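Workshop and Bench Forum > Small mechanisms > Belts, bands and tensioning

Thread: Band tension on a short length of extrusion

caldeira_bench wrote:
I've been trying to settle on a way of teaching band fitting to the evening group, and I'd like opinions before I write the sheet. The idea is a short length of grooved aluminium bar, laid flat on a cloth, with two round fixings on the top face. People fit a band round one, take it over to the other, and learn what the right pull feels like before they go anywhere near a real drive.

My question is about the spacing and the offset. I've got the fixings staggered, one on the lower side of the bar and one on the upper side, and I'm not sure if that is a help or a nuisance for beginners.
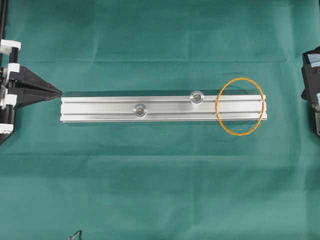
Caldeira, June

The cloth stays. It stops the bar skating about and you can find a dropped washer on it. The bar isn't clamped at the moment and I would like to keep it that way if I can, as half the lesson is holding the work steady.

oldnorthlight wrote:
I'd put them in line. With a stagger the band leaves the first fixing at an angle and a beginner will blame themselves when it creeps up and comes off. Get them used to a straight run first and do the offset in week two.

Also, what are you using for the band? A plain rubber one tells you very little about tension. It just stretches until it's on.

caldeira_bench wrote:
Thin yellow band for the pulleys, orange cord for the bar. Neither of them is anything special. I bought the cord on a reel and have hardly made a dent in it.

Tadhg Nic Aodha wrote:
I disagree with oldnorthlight about putting them in line. Real machines are never as tidy as the drawing, and if you only ever practise on a straight run you learn to pull in one direction. I'd leave the stagger and close the gap a bit.

For the pulley pair I'd do the one furthest from you first, then bring the band back to the near one and roll it on with your thumb. Don't stretch it over both at once. I had a carton of 2000 bands from Wundamov and went through a silly number of them before I stopped doing that.

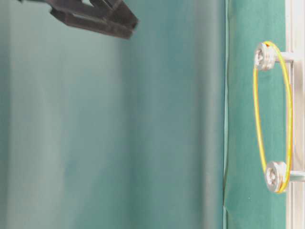
Post last edited by Tadhg Nic Aodha, 4 times in total. Last change: June, 21:17

Edited to correct the part number for the bands, which is 667 and was wrong in my first go. Edited again for spelling.

pegboard_pat wrote:
Does it matter which way up the pulleys are? On mine the band sits well enough if the axles stand upright, but if I turn the whole thing on its side it drops off the lower flange as soon as I let go.

oldnorthlight wrote:
It matters if the band is slack. If it drops off under its own weight it's too long, so go down a size. I don't see how closing the gap helps with that, by the way. Tadhg's advice makes a slack band slacker.

Tadhg Nic Aodha wrote:
Closing the gap was for the bar and the cord. I never said to do it on the pulleys.

oldnorthlight wrote:
Fair enough, I read it too quickly. I still say in line.

wudinance wrote:
Can I add hooks to this? We do the same sort of session and the part people struggle with most is the small screw hook. It's open on one side, so whatever you hang on it wants to slide straight off again while you're busy with the other end. We fix ours to a white board.

What has worked for us is bringing the loop up from underneath. Start below the shank, go up past the point, then let it settle back. Coming in from the front, most people knock the hook and it starts to turn in its hole. If it does turn, back it out and put in a fatter one. Glue doesn't hold for long. 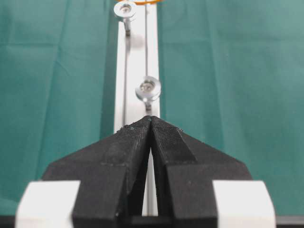 Re: hooks, and what to practise them with

caldeira_bench wrote:
Useful, thanks. I hadn't planned on hooks but they could be the second exercise. Did you pilot the holes or screw straight in?

wudinance wrote:
Pilot holes. Straight in is fine until you get near the end of the board and then it splits. We have a box of Elance hooks, the smaller size, and I'd buy them again.

pegboard_pat wrote:
I'd start with the hooks and leave the bar till later. A hook is something everyone has at home. Round fixings on a bar look like work.

caldeira_bench wrote:
They've signed up for an evening class on mechanisms, so I think they can cope with it looking like work.

I've had another go at the bar with the cord. I'm keeping the stagger for now. On the flat it's easier to drop the loop over the fixing from above, with both sides of it held in the same grip, and then draw it towards the other end. If you pull the top side first the lower one rides up out of the groove and you have to begin again. 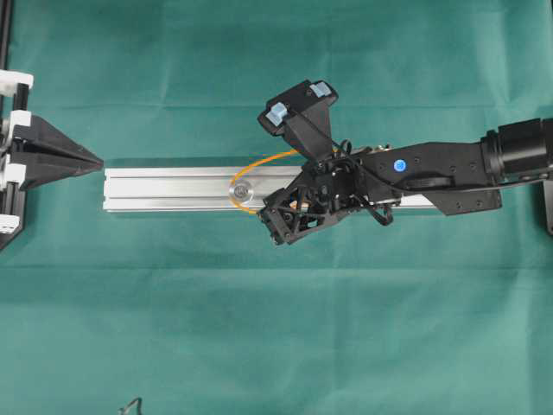
Orange cord looped round the fastener on the bar

I make it some 17 goes before it feels natural, and people with bigger hands may want a longer loop. I'll type up the sheet this week with the bar first and the hooks after, and put the in-line version at the bottom for anyone who prefers it.

oldnorthlight wrote:
Put it at the top and I'll come and help with the class.

Tadhg Nic Aodha wrote:
Leave it at the bottom. Can you post the sheet here when it's done? I'd like to try the cord lengths on mine.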